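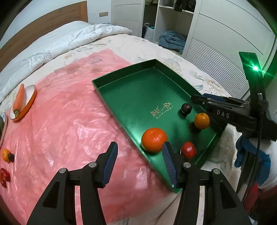

Tengate

CLASIK BEDROOM FRUIT SET: README AND FAULT NOTICE

Status: partly withdrawn
Notice date: 25 August 2019
Applies to: all copies downloaded before that date

Read the fault notice before training on this set. The jaw width channel of the right gripper is wrong in a known part of the data, and the error can cause a robot to close with too much force. The video and the left gripper channels are not affected.

Contents

Clasik is a set of two-handed demonstrations recorded with hand-held grippers in furnished rooms. The bedroom fruit subset covers sorting and transfer of fruit and small vegetables between plates and a walled tray placed on a bed. The objects include tangerines, plums, apples, carrots and small tomatoes. The support surface is soft, so the tray and plates tilt and shift when pushed. Part of the surface is covered with a plastic sheet, on which plates slide more easily than they do on the quilt.

The subset was published with nearly 2,000 episodes. Each episode contains:

video: one stream per gripper, color
pose: position and orientation of each gripper
width: distance between the finger pads, one channel per gripper
events: start, stop and operator discard marks
meta: room, session, operator code, object list

All recording was done at the Pfeiffer site with the Skondanell recorder. Operator codes are random and are not kept from one session to the next.

Fault notice

Summary

In 23 sessions the right width channel stops updating for part of an episode. During that time the recorder writes the last good value again and again. The file looks complete. There are no gaps, no missing samples and no error marks.

The longest hold found so far is 1,400 ms. Most are much shorter. A short hold does the most damage when it falls on the moment of grasp: the video shows the fingers closed on the fruit while the width channel still reports them open.

How it was found

A policy trained on the full subset was run on a two-arm test stand. On soft fruit the right arm kept closing after contact. On the third tomato the fingers reached their mechanical stop and the drive tripped on overcurrent. The run was stopped by hand. The left arm, under the same policy and the same force limit, behaved as expected.

The first explanation considered was a wrong force limit in the right arm controller. The limits were read back and found to be equal. The arms were then swapped. The fault stayed with the right-hand output of the policy, which pointed to the training data.

Replaying the training episodes with width plotted under the video showed the held values. In the affected episodes, the recorded width drops from open to closed in a single sample when the channel recovers. The policy had learned that step as a fast close.

Cause

The cable of the right gripper leaves the upright mount and bends down toward the operator's wrist. When the operator reaches across the tray with the palm turned inward, the cable is pulled sideways at the connector. On one unit the connector shell had worked loose. Side load opened the width line for short periods while the power and video lines stayed connected.

The green LED on the mount reports power and video only. It stays lit when the width line is open, and operators had no other sign of the fault during a session.

The recorder made the problem worse. Skondanell was set to fill missing samples with the last value. The setting was meant for single dropped samples and had no upper limit on how long it could run.

What was ruled out

Clock drift between the two grippers. Start and stop marks agree within one video frame in all checked sessions.

Finger pad wear. The ridged pads on the unit were measured and replaced as a precaution. Closed width did not change.

Operator error. The fault occurs under four different operator codes and follows the unit.

Affected files

300 episodes have been withdrawn. Their names are listed in withdrawn.txt. Delete them from local copies; the download server no longer offers them.

Other episodes from the same sessions contain holds that do not overlap a grasp or release. These remain in the set with a new field in meta, width_right_hold, set to true. The start and end of each hold are given in holds.csv. Leave them out unless the training code can mask the channel.

Detection

The holds were found by comparing the width channel with the finger positions seen in the gripper video. The script is tools/check_hold.py. It marks a hold when the width value is exactly constant while the fingers move in the image.

Limits of the check:

It does not detect a hold that begins and ends while the fingers are still. Such a hold has no effect on the width value, but the samples in it are copies and should not be used to estimate sensor noise.

It is less reliable when the finger pads are hidden behind the tray wall or behind fruit. Episodes in which both pads were hidden for longer than 2,000 ms were checked by eye.

It has been tuned on the blue pads used in this subset. On pads of another color the threshold in config/pads.txt must be set again.

Safety

Do not run a policy trained on the original release on a robot within reach of people. This applies to any model that used the right width channel as an input or as a target, including models that were later fine-tuned on other data. Fine-tuning on clean episodes reduced the fast close in our tests and did not remove it.

Before running a retrained policy:

1. Set a hard limit on closing speed and closing force in the arm controller. Do not depend on the policy to keep within them.
2. Run the grasp on a foam block first, with the emergency stop in hand.
3. Log commanded and measured width on both arms and compare them.
4. Keep hands out of the tray while the arms are powered. Objects are to be reset with the drives off.

No person was hurt in the test stand event. The gear of one finger drive was damaged and has been replaced.

Changes to recording

The loose connector has been replaced, and a clamp now holds the cable against the mount on all units. A pull test is done on each cable before a session and written in the session log.

Skondanell now writes an empty value for a missing sample. If a width channel is silent for longer than five samples, the recorder sounds a tone and adds a discard mark to the events file. The fill setting has been taken out of the operator menu.

The LED behavior has not been changed. A green light must not be taken as proof that the width line is working.

Known remaining issues

The mass of each fruit was not recorded. Fruit was used in more than one session and softened over time, so equal width does not mean equal force.

Tray position is not tracked. On the bed the tray can move during a grasp, and pose is given relative to the room.

Some episodes show both grippers over the tray at the same moment. Contact between the grippers is not marked.

The left channels have been checked with the same script and no holds were found. Sessions from other Clasik rooms used a different right unit. They have not been checked yet and should be treated as unverified.

Updating

Replace the meta folder and add holds.csv and withdrawn.txt to the top folder of the set. Video and pose files are unchanged and do not need to be downloaded again. Run tools/verify.py afterward. It stops with an error if a withdrawn episode is still present.

Reports of further holds should include the session name, the episode name and the sample range. Send them through the issue tracker under the label width-right.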